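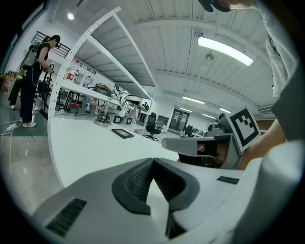 News Local Business Letters Jobs Contact

Hurnley > Business > Shops

Wed 26 February, by the business desk

Half-stocked shelves and a large claim in Hurnley

Fekholm, the household shop due to open in Hurnley in July, says its new shelving will let customers find anything they want within 10 seconds. We would like to see that tried on a Saturday.

The system is called Undisska and comes from the fittings firm Dumitrescu. Going by the firm's leaflet, each bay costs £229 and can be rearranged without tools. The uprights are white and full of small holes, much like the uprights in plenty of other shops. One long unit is already standing in the trial room, with a couple of bottles and a yellow bag on it. Finding something among that lot would be no great test.

Small personal items are the other half of the plan. Fekholm wants glasses, cases and the like brought out to white tables, where people can handle them before buying.

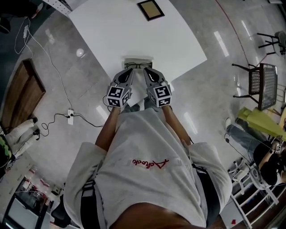 A pair of thin dark-framed glasses and a shallow case take up very little of a table, and rent in the high street is not cheap. The shop says it will have more than 3 such tables by the opening. It would not say what they will earn, or who puts everything back at closing time.

Hurnley has lost 2 household shops to grand ideas already. Fekholm's lease application goes before the council next month.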